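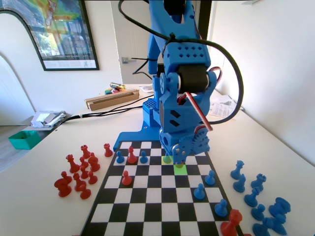
Page 16

CHESS PEOPLE WANTED, club room and boards, start as soon as poss

Guteck Games Room, Tovport (upstairs, side door, past the bike racks)
Posted 2/11/24

Part-time board and room assistant, plus players for the red v blue evenings. Two different things, both in this notice, read to the end please before ringing.

Red and blue sets are what we use now. Black and white board, same as ever, pieces in red and blue. Takes a game or two to get your eye in, then you stop noticing. Small pawns so mind your sleeves.

1. THE ASSISTANT

Evenings mostly, one Saturday-type shift a month when there is a match on. Up to 16 hours a week in the busy stretch, fewer in summer. Pay weekly, rate on the form.

What you'd be doing:
Tables out, wiped down, boards square to the edge. White tops show everything, so wiped means wiped.
Sets out of the cupboard and checked. Red one side, blue the other. Taken pieces stay by the board till the game is finished, then the lot goes back in its own bag. Not the nearest bag. Its own bag.
Clocks set, scoresheets and pens round.
Kettle, cups, urn off at the end.
Answering the door. People do not find it first time.
Writing up results on the sheet by the hatch, legibly, before you go home.
Looking after the Flullura cupboard, that's the tall one with the spare sets, spare boards and the demonstration board. We have 52 sets in there and would like to still have them in May.
Junior hour, setting positions for the little ones and resetting when they get knocked, which they do.

What we'd like from you:
You know how the pieces move. Don't need to be good. Castling and en passant would be handy as you will get asked.
Can lift a folding table with somebody on the other end.
Patient with under-tens and with over-seventies.
Turn up on time, the room is booked by others before us and we get it bare.
Own way home, last bus goes before we finish some nights.

Would be nice but not needed: arbiter training, first aid, a bit of experience mending things. A lot of felt comes off the bottoms of pieces and someone has to stick it back on.

Checks will be done for anyone helping at junior hour. We pay for that. Takes a few weeks so get your form in erly if you can.

2. THE PLAYERS

Wanted for the Fukuda Evenings, short games and set positions, run over the winter. You sit down to a position part way through, pieces already off, and play on from there. Pawn endings to begin with, then rooks, then whatever people ask for. Some are a pawn and not much else so don't expect a full board.

Any strength. Beginners very welcome, we are short of beginners. Also short of people who play slowly, if that's you please come. Adults, and juniors from eight up with a grown-up staying in the building.

Each evening is four positions, tea after the second. You swap colours half way. Same positions for everybody, results go in one table, and at the end you get a copy with your own line in it. No entry fee. No prize money either, there's a cup.

We'd want you for at least three evenings, not neccessarily in a row. Tell us if you can't make one, an odd number leaves somebody sat there with no game.

There are 175 places across the season and juniors get first go at the early tables. When it's full we keep a waiting list and we do use it.

Travel: fares back within Tovport if you keep the ticket. Car park is free after six.

HOW TO APPLY

Assistant job: form from the hatch or by post, one side of paper about yourself, two people we can ring. CV if you have one, no bother if not. Say which evenings you can't do. Short chat, then a trial evening, paid.

Players: name, age if under 18, rough strength or "none", and which evenings suit. Slip in the box by the door or leave it with whoever is on the hatch.

Access: stairs, sorry, but there is a lift through the main entrance if you tell us before so it's unlocked. Large scoresheets available. Quiet table at the back for anyone who'd prefer it.

Closing for the assistant job is when we find the right person so don't hang about. Players any time till full.

Old notice with the Wednesday-only hours is out of date, please ignore and take down if you see one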